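Home Organisation, session 2: baskets on the table

Lorena Painemal, 30/08/2023

Last time I went on a bit about cupboards, so let's do tables. Mine collects everything - post, pens, crisps, keys - and I bet yours does too!

My rule is one basket for one sort of thing. Pens and markers go in one, food packets in the other, and if something fits neither it doesn't live on the table. I like mesh sides as you can see what's in there without tipping it all out (crumbs do fall through, so give the table a wipe now and then).

Different colours help more than labels, I find. In April I spent a whole evening writing labels and my family ignored every single one.
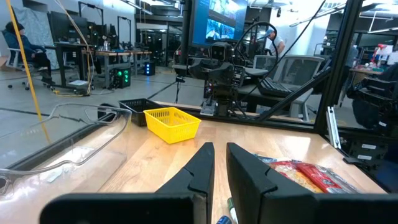 Yellow basket and black basket, with a packet still to be sorted.

For next time, please clear one table at home and write down what you found on it. Bring the list, and a basket if you've got a spare - I'd love to see what people use.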